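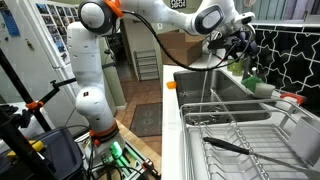 Sink bay, right-hand side. Green cups, scrubber and white cup along the counter.

2020-05-07
Hustdale, wet bench

Purpose: settle the layout of the washing-up area before the Prindosine rinse comparison. The March layout had everything crowded against the backsplash and the cups were hard to lift singly.

Setup
Stainless sink in white countertop, thin curved faucet at the back. Cups stay to the right of the faucet. Basin volume to the working line is 14 L. Detergent stock diluted 1:100, 800 mL made up, labeled, stored under the bench.

Drying side
Black mat with the white zigzag print goes on the countertop at an angle to the sink. Wire rack sits in the basin, not on the counter. Green sponge with the white foam layer is kept in the clear plastic container. Checked the rack against the Kariuki drawing: long side 158 mm, grid square.
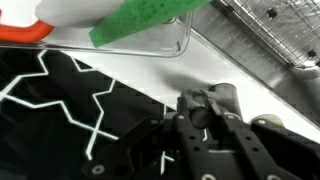
Open points
Mat position is not marked. Tape two corners once the layout is agreed.
Container has no drain holes. Drill or replace; Trurkurico lists a slotted version, price not checked.
Scrubber and sponge are both green and get mixed up in the notes. From now on "scrubber" means the loose one on the counter, "sponge" the one in the container.
Rinse times to be entered on the next page.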